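Student Project Report: Our Visit to the Open Day at Temero

Written by Adjoa Lamptey and Adel Hegazy
Project group: Edem Kpodo, Esi Dogbe, Adjoa Lamptey, Adel Hegazy
Tutor: Amerley Sulemana

Why we went

Our project this year is called "Helping Hands at the Counter" and it asks how much of the everyday work in a small café could be shared with a robot. We had read plenty by then, and Edem had filled a whole notebook, but none of us had stood near a working arm before. So when Amerley told us that Temero was opening its workshop to students on June 2, 2023, we put our names down the same afternoon!

There were 32 students on the day, from our college and from Flenham, and we were split into groups of 8. That was a good size because everyone could get close and everyone got to ask something.

What we saw first

The morning began in the hall with a short talk about how the company started (in a rented garage, with one second-hand arm) and how it now works with cafés, bakeries and a hospital kitchen. Then we walked past the benches where the parts are put together. Esi wanted to know what the purple cables were called and got a very long answer, most of which is in our appendix.

The café demonstration

This was the part we had come for, and it was the best hour of the day. The task was takeaway orders: cups, lids, straws, napkins and a paper bag, handled by two arms sharing one table. You would think a paper bag is the easy bit. It is the hardest thing on the table! A cup keeps its shape when you hold it, but a bag folds, leans and slides, and the handle goes wherever it likes. We crowded round and hardly spoke.

Two arms at the takeaway table, with the red and white bag:
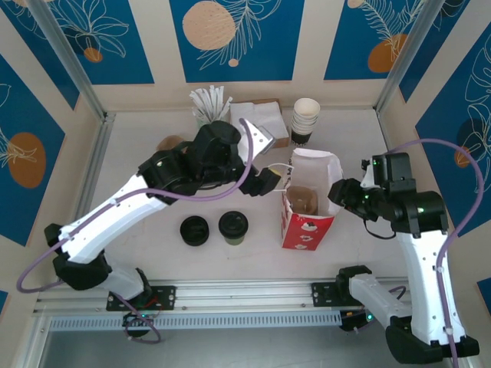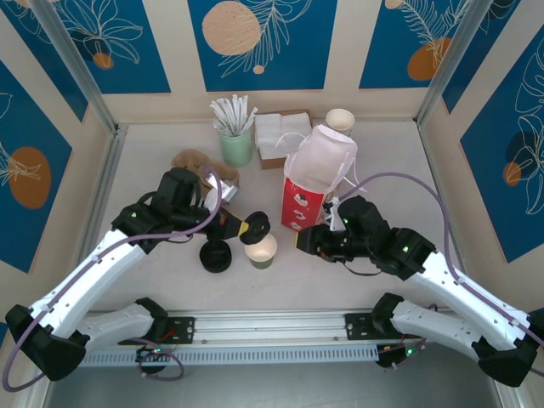
Why use two arms when a person can put a lid on a cup with one hand?

A person's hand has fingers that can do separate jobs together, so you can steady the cup with some and press the lid with others. A simple two-fingered gripper can only hold one thing at a time. With a second arm, one can keep something steady while the other does the fitting or the placing, and that makes a big difference with soft things like bags.

How the arms learn

We had expected someone to have typed in every movement. The engineer who looked after our group explained that for this job they start with people guiding the arms by hand through the task, again and again, and the computer learns from those recordings. The team had 464 recordings of the bag task on its own and almost 3,000 for the whole set of café jobs. Adel asked if the bad attempts get thrown away. Some do, but the ones where a person slips and then puts it right are kept on purpose, so the arm has something to go on when things go wrong.

Having a go ourselves

After lunch we each had a turn at guiding a practice arm. Esi was a natural. I (Adjoa) squashed two cups and then got a third one on to its mark, and I was far too pleased about it. It is slow, tiring work and your shoulders know about it afterwards. We all came away with much more respect for the people who do it all day.

What we will use in our project

We have changed our plan since the visit. Before, we wanted to design a robot that does the full order from start to finish. Now we will look only at packing, with a person making the drinks. We will also test three sorts of bag from the Baidoo café next to college, to see which stays open best when it is lifted by one handle. Edem is building the test stand and Adel is writing the score sheet.

Our second report is due in October and will have the bag results in it. We would like to thank everyone at Temero for their patience with our questions, and Amerley for driving the minibus both ways.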